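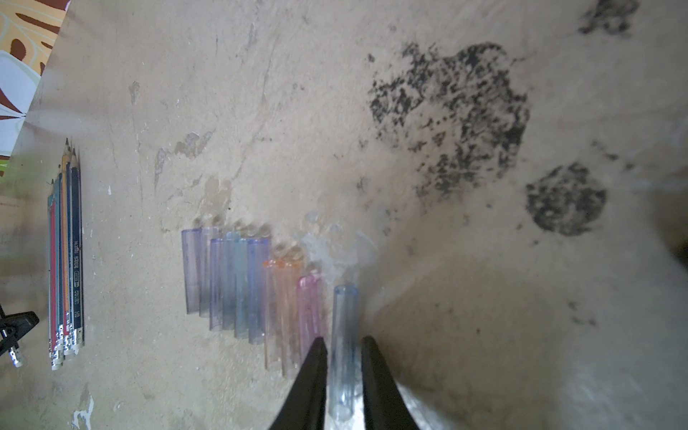

チケット番号 1,597
件名:半透明チューブの青と紫が見分けにくく、色分けがずれる
製品:Prosia 色チューブセット
登録:Damilola Akinola(Ogundipe 工作室)
担当:Tellgate サポート窓口
状態:解決済み

水曜 9:40 Akinola
お世話になっております。Prosiaのチューブ、工作室で毎日使っています。光が通ったときの色が本当にきれいで、届いた日は仕分けそっちのけで窓にかざして遊んでしまいました!
さて困りごとです。色ごとに分けて鉛筆と一緒に箱へ入れているのですが、青紫と薄紫がよく混ざります。橙とピンクはまず間違えません。青紫の中にも少し灰色がかったものや濃いめのものがあり、これが別の色なのか、同じ色のばらつきなのか分からなくなってきました。見分けるコツがあればぜひ教えてください。

水曜 10:15 Tellgate
ご連絡ありがとうございます。窓にかざす気持ち、よく分かります。いくつか確認させてください。
・作業台の色と照明
・チューブは寝かせて見ているか、立てて見ているか
・袋のロット表示

水曜 10:50 Akinola
台はベージュのコンクリート風で、だいぶ年季が入っています。擦り傷も黒っぽいしみもあります。愛着があるので替える予定はありません!照明は天井灯と手元灯の二つ。チューブは台に寝かせて並べ、迷ったものだけ手に取っています。ロットは1,301の袋と、表示のかすれた袋が一つです。

水曜 11:30 Tellgate
色味の濃淡は同じ青紫の範囲内と思われます。品番では薄紫と青紫は別ですが、青紫の中に細かい区分はありません。
半透明なので、胴の部分は下の台の色を拾います。ベージュの上だと青はくすみ、薄い橙は桃色寄りに見えます。次の順でお試しください。
1. 手元灯を消し、天井灯だけにする。
2. 白い紙を敷き、口の縁をそろえて並べる。
3. 胴ではなく縁の色で比べる。
4. 迷う一本は、薄紫と分かっている一本の隣に置く。
かすれた袋の分は、終わるまで元の袋に戻さないでください。

水曜 13:20 Akinola
すごい、縁で見たら一目でした!今まで胴ばかり見ていたんですね。40本を並べ直したところ、薄紫の列に青紫が3本まぎれていました。紙を敷くだけでこんなに変わるとは。
ただ、透明に近い水色がまだ難しいです。白い紙だと今度はこれが消えてしまいます。

水曜 13:45 Tellgate
水色は白より薄い灰色の紙のほうが縁が出ます。最初に水色だけ抜いておき、残りを白い紙で分けると早いです。

水曜 15:05 Akinola
Trarkoraの梱包材に入っていた灰色の紙がちょうどよかったです。水色、ちゃんと見えました!
残りも合わせて65本、全部分け終わりました。間違いなし。鉛筆の束も箱に収まって、棚がとても気持ちのいい眺めです。並べる順番は薄紫、青紫、橙、ピンク、水色にしました。グラデーションになっていないのが少し惜しいのですが、取り違えやすい二色に仕切りを一枚はさんだので当分これでいきます。

水曜 15:20 Tellgate
全数の仕分け、お疲れさまでした!かすれた袋の件は製造側に伝え、袋の印字を確認します。色の濃淡については、手順書の「色の見分け方」に縁で比べる方法を追記します。

水曜 15:35 Akinola
追記、うれしいです。灰色の紙のこともぜひ入れてください。このチケットは閉じていただいて大丈夫です。

対応記録
原因:台の色の映り込みと、二つの照明による見え方の違い
対応:照明を一つにし、灰色と白の紙を使い分け、縁の色で判定
残件:袋の印字の確認(製造側)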